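Steamed buns going wrinkly and a bit damp underneath – what am I doing wrong?

vumholm_kitchen
Posted 23 Jan 2021
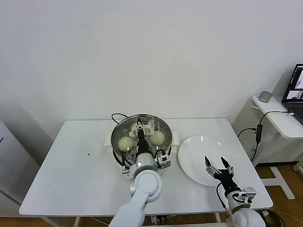 Trying to get bao right since June and still only getting there half the time. Recipe is the Dallard one off the back of the flour bag, 447g flour, yeast, sugar, warm milk, bit of oil. Dough is fine, rises fine. Trouble starts in the steamer. It's an electric one, round stainless pot, insert with the little holes in, and I've been doing just two buns at a go with a big plate next to it ready for when they come out. They look lovely and smooth in the pot and then a minute or so on the plate and the tops go all dimply, like a golf ball. Bottoms are tacky as well. Also they come out more cream than white, sometimes a touch yellowy. Is that the flour? Have tried longer steaming, made it worse I think. Lid is metal, no vent that I can find. Would rather not buy a bamboo one if I can help it, cupboard is full.

Any help appreciated, making a load for the weekend.

Hondeo
Two seperate things going on there.

Wrinkling is nearly always the lid coming off too soon. Steam stops, cold air hits them, the bun shrinks before the middle has set. Turn it off, leave the lid shut 3 minutes, then open it just a crack and leave another 2. Then take them out. If you whip the lid off while it's going full blast you will get golf balls every time, doesn't matter how good the dough was.

Could also be over-proved. Second rise wants to be short, esp. if the kitchen is warm. Poke the side gently, should come back slowly. If it just stays dented you've gone too far, knock it back and shape again. And longer steaming won't help. 10 minutes from when the steam gets going is plenty for a small bun, bit more if they're filled.

Tacky bottoms – squares of baking paper under each one, cut a bit bigger than the base. Or a cabbage leaf, works fine and you can eat it. Check the water as well, if it's too high it bubbles up through the holes and the bottoms get soaked. And don't put them straight on a flat plate! The steam has nowhere to go and they sit in their own puddle. Wire rack for a few minutes, THEN the plate.

Metal lids drip, so tie a clean tea towel round the lid with the corners knotted up on top. Keep the ends well away from the element and don't leave it unattended.

ikonen_bakes
Colour is the flour, yes. Ordinary plain flour is creamy, the shop ones use bleached stuff and you can't easily get that here. Asian supermarket might have a bag marked bao flour or hong kong flour. Too much baking powder or bicarb turns them yellow too, if you're adding any. Taste is the same so I stopped bothering.

Agree about the rack.

dallard77
just get a bamboo one, mine was cheap and never had this problem. hang it on a hook if theres no room in the cupboard

vumholm_kitchen
Thanks all. No baking powder in mine so must be the flour. Didn't know about the rack, will try that and the tea towel tonight – and leaving the lid alone, which I am very bad at.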